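4.3 Open-day demonstration

The final part of the study took the system out of scheduled testing and put it before visitors. The demonstration was part of the August open day at the Dedmont site, where Adgate runs a set of furnished rooms for trials of home robots. The aims were modest. We wished to find out whether the grasp planner described in Section 3 would keep its success rate when people were talking and asking for repeats, and whether visitors could follow the motion of the arm well enough to say when a grasp was about to fail.

The arm, the controller and the wrist camera were those used in Section 4.1, and no weights were changed. The force limit was lowered to 11 N for the day, as visitors were allowed to stand closer than the operators do. Joint speed was capped at 30 per cent of the rated value. The Ghanem planner proposed grasps from the wrist view alone; the overhead view used in the earlier trials was recorded but not passed to the planner. This makes the results comparable with the single-view condition in Table 2 and with no other.

Visitors came through in groups between ten in the morning and four in the afternoon. Each session lasted 25 minutes and began with a short talk by the operator, after which the arm carried out a fixed list of reach, close and release actions. A visitor could stop the run at any point by pressing a hand-held button. A stop was logged with the joint state and the last camera image, and the run was then taken up again from the start of the interrupted action. No data on the visitors themselves were kept.

In total 784 grasp attempts were logged. Attempts in which the button was pressed before the fingers began to close were left out of the success rate but kept for the timing results in Section 4.4. Most of the early stops came in the first minutes of a session. The operators put this down to the slow approach phase, during which the arm pauses while the planner scores its candidates — several visitors took the pause for a fault. The Teninetti display, which shows the planner state as a coloured bar, was moved nearer to the visitors at midday, and early stops were less common after that. The change was not planned, and we draw no firm result from it.

Smooth curved objects remained the hardest class. The planner relies on edges to set the closing axis, and on a glossy surface a bright highlight can be taken for an edge. Figure 7 gives a wrist view with the two fingers on either side of an object of this kind, with a highlight along its left contour. The background is also of interest: the glass door lets in strong light, and the area outside is overexposed.

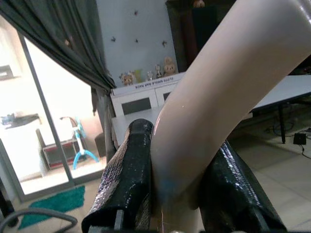
Figure 7. Wrist-camera view with a pale, tubular object between the gripper fingers.

Two limits should be noted. The order of actions was the same in every session, so any effect of visitor fatigue cannot be told apart from the effect of object class. In addition, the operators knew which actions were likely to fail, and may have given this away in their talk. Both points were dealt with in the second demonstration (Section 4.5), where the order was shuffled and the talk was read from a script.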